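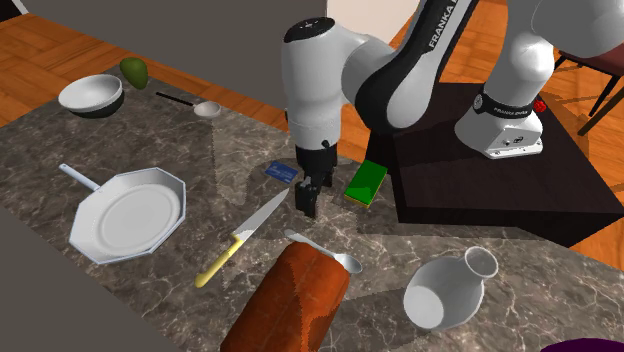 Ostano, July

Ticket 4000: Jemach waffle iron, second plate sticks
Status: open (reopened by customer)
Handled by: Raffaele Colombo, Skomero customer help

Fault as reported

The iron has two plates, left and right. Waffles from the left come away cleanly. Waffles from the right tear in half when I open the lid, every time, and I end up scraping the top half out with a wooden spoon. Same batter, same setting, same jug. I bought it for yeasted waffles, and I use the recipe from the Geerts booklet that came in the box: 500 g flour, milk, eggs, butter, a sachet of yeast, left overnight.

First reply from Skomero

Thank you for getting in touch. Sticking is nearly always caused by too little fat in the batter. Please add an extra spoonful of melted butter and try again. We are closing this ticket but you can reopen it at any time.

Customer, reopening

I tried the butter. The left waffle was greasier and the right one tore. I did say it was the same batter on both sides, so I don't see how the batter can know which side it has been poured into. Please don't close the ticket again before I've answered.

Skomero (Raffaele Colombo)

Fair point, and I'm sorry about the closure, that happens by itself when a stock answer goes out. Could you tell me how you clean the plates, and whether you've ever used a spray oil?

Customer

Damp cloth once it has cooled. No spray, your booklet says not to. The booklet also says the plates "never need greasing", which I now take with a large pinch of salt.

Skomero (Raffaele Colombo)

Please try these in order and write down what you get. Change one thing at a time.

Step 1. Fill the right plate only and leave the left one empty.
Step 2. Leave the lid shut for a full minute after the light goes green.
Step 3. Brush the right plate with a neutral oil, heat it with nothing in it, let it cool, wipe, and repeat.

Customer results

Step 1: tore. Paler than the left one usually is, especially towards the hinge.
Step 2: came out in one piece but had to be coaxed with a spatula. Still pale at the hinge. The left waffle was far too dark by then.
Step 3: slightly better on the first go, back to tearing on the next. I'm not convinced this did anything except make the kitchen smell.

I then borrowed an oven thermometer and laid it on each plate at the green light. The right side read 57 degrees lower than the left. I accept it isn't made for the job, but I measured both sides the same way, and that is a big gap to blame on butter.

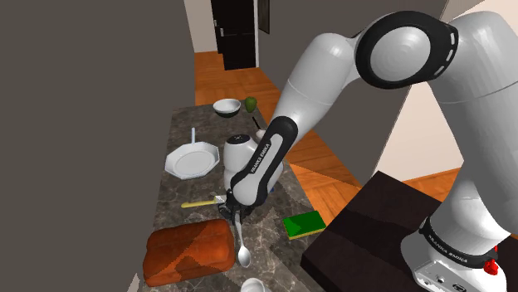
Reply to the temperature reading

Skomero (Raffaele Colombo)

A gap like that points to the heating element under the right plate or its connection. Please stop using the iron. I've asked for a replacement and you should hear about collection on Thursday.

Customer

I'll believe it when it's on the doorstep. Will the new one be checked on both sides before it leaves you?

Skomero (Raffaele Colombo)

I've put the request on the order. I can't promise the warehouse will do it, so please run step 1 on each side when it arrives and reply to this ticket with the result.

Customer

Then leave it open until I have.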